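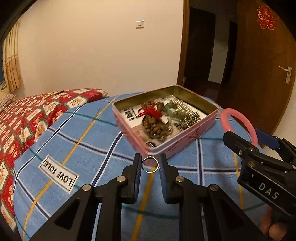

Finally going through the jewelry tins in the bedroom. The rule for tonight is one tin at a time and the lid stays off until everything in it has a place.

---

Pink tin is for beads and bracelets. It used to hold cookies from Dondska. I kept the paper in the bottom so the metal doesn't scratch anything.

---

The brown bead string stays. I-seul Lim gave it to me when I moved out of the apartment on the hill, and I wear it most of the winter. The red knotted cord goes in with it.

---

Plain silver rings are the problem. They end up in coat pockets, on the windowsill, in the soap dish. One went down the bathroom drain in February and the plumber charged me 200 to get it out. The ring cost less than that.

---

So rings go in the pink tin too for now. Zainab Garba says to thread them on a shoelace and tie the ends. Trying that next.

---

Someone asked about tarnish. I use a Momel cloth, dry, 2 minutes per ring. No paste, no baking soda. Beads only get wiped with a soft rag, and I keep them away from perfume.

---

Earrings are tomorrow after 8 pm. Most of them have lost their partner. If you have a use for single earrings, tell me before I start, I'd like to pass them on.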